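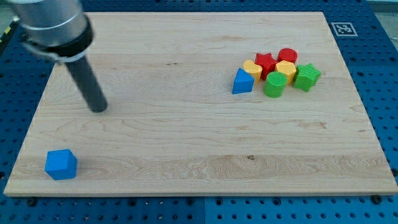

Pale board, wavy grain, small dark knot or spot towards the right.

March, after lunch

Glue day again! I've been putting off the hide glue notes for ages, so I'm writing them while my fingers are still sticky.

Mixed the Rodier granules with cold water first thing and left them to swell while I sorted the clamps (we own far too many with no pads). The batch went lumpy at the bottom, same as last time, so I think I'm just not stirring early enough. Heated it in the old Nava pot, which creeps up past where I set it if you wander off to make tea. I wandered off to make tea. It smelled a bit strong but it still ran off the brush in a nice string, so I carried on.

Did 7 test joints for the Rurkitness stool, all offcuts from the scrap bin. 3 of them I warmed on the radiator beforehand and those grabbed much faster, lovely tight line. The cold ones skated about under the clamp and I had to nudge them back twice. Warm the parts! I write this every winter and then forget it.

Also ordered more abrasive from Staster, the 3000 grit this time, for the plane irons. Order is 1381 if anybody's in when it turns up, please put it on my shelf and not in the paint cupboard, it got damp in there before.

Still to do: break the joints tomorrow with the mallet, wash the brush (sorry, it's in the jam jar by the sink), and find the lid for the glue pot.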